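Final Report: Why the Cushion-Tidying Trial Stopped Early
I-seul Yang, Robotics Project Module, submitted November 3, 2023
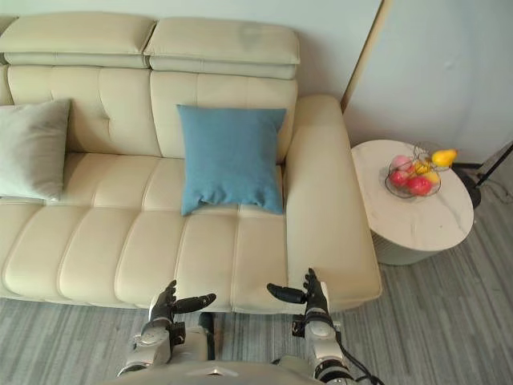

Figure 1. Both hands in front of the sofa seat, with the blue cushion against the right back cushion. Head camera.

1. What we were asked to do

The project brief from Selldale asked for a humanoid robot that could tidy a living room "to a standard a visitor would accept". My part was the sofa. The robot had to pick up a throw cushion, set it upright against the back of the seat and move its hands clear. The arm software was supplied by Losden and I was told to treat it as finished. I wrote the task script, ran the trials and kept the fault log.

I planned 80 trials. I stopped after 58. The interim report said the stop was caused by "minor contact events during placement". I did not write that sentence and I do not think it is a fair account of what went wrong, so this report goes over the same ground again.

2. The fault

In six of the 58 trials the right hand came down onto the front edge of the seat and kept pushing. The controller should notice that a hand has met something and back off. In these six runs it did not. The arm carried on until the wrist joint reached its current limit, and then the whole robot went into a protective stop with the hand still pressed into the upholstery. Each time I had to use the stop button and ease the arm off by hand.

Nobody was hurt and the leather was not torn. I would not take much comfort from that. A sofa is soft and does not move its fingers out of the way, but a person sitting on it might have been leaning forward at the time.

3. What the supplier's notes say

The Losden notes give two possible reasons for a late contact stop: a badly mounted hand, or a "reflective surface". The second was the explanation everyone liked, as the sofa is cream leather with a slight gloss and it is easy to blame a shiny object. The argument is that the head camera misjudges the height of the seat, so the hand arrives sooner than expected.

I have two problems with this. The first is that a wrong height should not matter if the contact check works. The check is there for exactly the occasions when the camera is wrong. The second is that I covered the front of the seat with a matt cotton sheet for the last part of the trials, and two of the six faults happened with the sheet on. Two is a small number and I can't claim it rules out the surface altogether. It does make me doubt that gloss is the main cause.

I also checked the hand mounting against the drawing before and after the trials and found nothing loose.

4. What I think happened

The contact check compares the force at the wrist with a threshold. When I went through the logs, the threshold was not the same in every run. The script I inherited from the Sombatkul group raises it while the hand is holding a cushion, so that the weight and drag of the cushion do not trigger a false stop. It is meant to drop back when the hand opens. In all six faulty runs the hand opened but the "released" message arrived late, and the arm moved down with the higher threshold still in force.

The padding makes this worse. The seat has puffy, rounded panels, and force builds up slowly when you press on something like that. A hard table would probably have passed even the raised threshold at once. The supplier's own acceptance test was done on a hard table, which may be why it found no fault.

I have not proved this. To do so I would need to delay the message on purpose and see whether the fault appears every time, and I was not given permission to run the arm with a known fault in it. That was the right decision, though it leaves this section weaker than I would like.

5. The proposed fix

The suggestion from Jodlow, who maintain the robot, is to slow the arm down near furniture. I tried this at half speed on the bench, with the arm clear of everything. The late message was still late. A slower hand gives the person at the stop button more time, but the robot would still push into whatever is under it.

What I would change:

Reset the threshold when the open command is sent, and not when the reply comes back.
Stop any downward movement if the reply is missing.
Repeat the acceptance test on a padded surface.
Keep people off the furniture until that test has been passed.

6. Results so far

The interim report gives the success rate as a share of "completed" trials, which leaves out the protective stops. I have counted all 58 as trials and the six stops as failures. The remaining 22 are still to be run and are booked for December, if the reset has been changed by then. The fault log and the wrist force plots are in Appendix B.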